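Grerkasport Automation Laboratory
Simulation Safety Review Group
Minutes of the October meeting

Chair: Han-gyeol Bae
Represented: Ivley controls team, Boltach scene and asset team, Onsri test operations
The meeting opened at 9:30 a.m.

1. Minutes of the previous meeting
The minutes were approved with one correction. The reference under item 4 to "release criteria" was changed to "draft release criteria."

2. Fault in the kitchen simulation series
Test operations presented its report on the fault that stopped the current series. The series was planned at 850 episodes. At episode 259 the simulated arm went on moving after a stop command had been issued and acknowledged. The run was ended by hand from the operator console.

A review of the logs found the same fault in 5 earlier episodes. In each of them the motion ended within the episode, and the automatic check recorded a normal stop. The group noted that the check reads the acknowledgment message and does not read joint velocity.

The controls team reported that the stop command had been placed in the same queue as ordinary motion targets. When the queue was full, targets already waiting were carried out first. The longest delay found in the logs was 70 milliseconds in the earlier episodes. The delay in episode 259 could not be measured, as the log closed when the run was ended.

The scene and asset team asked whether contact with furniture could have filled the queue. The controls team considered this possible but had no evidence for it. The question was left open.

3. Use of the affected controller
The Chair stated that the same controller build was scheduled for transfer to hardware and asked that the transfer be held. This was agreed without a vote. Simulation work may continue on the previous build. Episodes recorded on the affected build are to be kept and marked, and are not to be counted toward the release total.

Onsri asked that the hold be entered in the shift log as well as the build register. Agreed.

4. Actions
Ivley: move the stop command to a separate channel and circulate a test plan before the next meeting.
Onsri: change the automatic check so that a stop is recorded only when joint velocity has reached zero.
Boltach: supply a version of the kitchen without chairs or stools for comparison runs.
Chair: notify the hardware group of the hold in writing.

5. Other business
The request for additional console seats was deferred. The meeting closed at 10:45 a.m.

Attachment to item 2: simulated kitchen

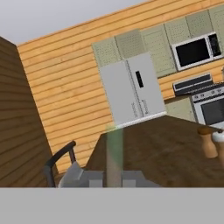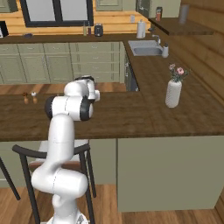
Question submitted after the meeting: Who may lift the hold on the controller build?

Reply: The Chair may lift it in writing, once the separate stop channel has been tested and the revised check has been accepted by test operations.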